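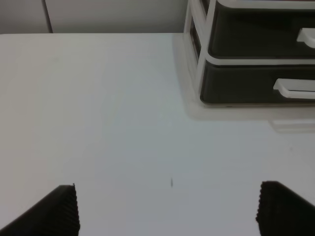 Last updated: October, 4:15 p.m.
By the Food Desk

Kettunen is adding a pickle soup to its menu for the fall, and customers who order it can have it served in a hollowed-out rye loaf.

The sandwich chain said the dill pickle soup goes on sale this month at all 100 of its restaurants. It comes in a cup or a bowl, and the bread loaf version costs $4 more than the bowl. The soup will stay on the menu until the end of winter, or until the rye loaves run out.

The soup is made with potatoes, carrots, sour cream and chopped dill pickles, and a little of the pickle brine goes in at the end. The pickles come from Mikik, which already supplies the chain's sandwich counters. Fried onions are sprinkled on top unless the customer asks for them to be left off.

A bowl has 700 calories when it is served in the bread and the whole loaf is eaten. Kettunen has not given a figure for the cup. The soup contains milk, and the loaf contains wheat and rye. There is no vegan version, although the chain said the base is made with vegetable stock and has no meat in it.

Pickle soup was sold last winter as a test at the Trevholm restaurant, where it was offered only at lunch. The Trevholm store sold 758 servings before the test ended, and the company said that was more than its tomato soup sold there over the same weeks. The recipe has changed a little since then. The test version had more brine, and some customers found it too salty.

Tomato and chicken noodle will stay on the menu. The chain is dropping its broccoli cheddar, which has been sold every fall since the soup line started, and there are no plans to bring it back next year. Fans of that soup have already been complaining on the company's social media pages.

Kettunen is also bringing back its hot apple drink, made with cider from Nilari. It will be sold in one size this year. The caramel topping that used to be free is now an extra charge, and the price is set by each restaurant.

The soup can be ordered at the counter from 11 a.m. until closing. Orders through the app will start a week later. The bread loaf will not be offered for delivery, so delivery customers will get the soup in a lidded container with two slices of rye on the side.

More from Food
Grocery prices
Restaurant openings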